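Subject: Re: [mamville-home] Moisture packets in stored bags

On the Mamville list in November, Olik wrote:

> I put away 18 bags last spring and two came out smelling musty.
> Does anyone use the moisture absorber packets? How many
> per bag, and do they go inside or next to it?

I use them for bags and soft toys. One packet for a small bag, 2 for anything you'd take on a trip. Inside, with the zipper closed - they don't do much on an open shelf. I write the month on each one with a marker.

Mine are white plastic with black Chinese printing. Plush toys get the same treatment as bags. I sort it all on the glass table by the bed before it goes into storage.

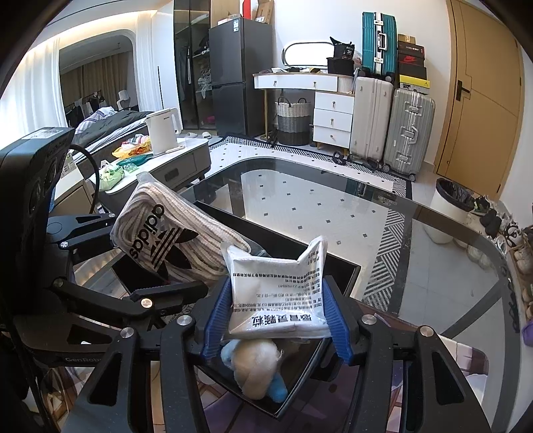

Holanda wrote back off list that one packet is enough for any bag if it has aired out overnight first, and that stuffing the bag with plain paper helps it keep its shape. I haven't tried the paper.

The Rillodska shop had them last time I went. Check the seal before you buy.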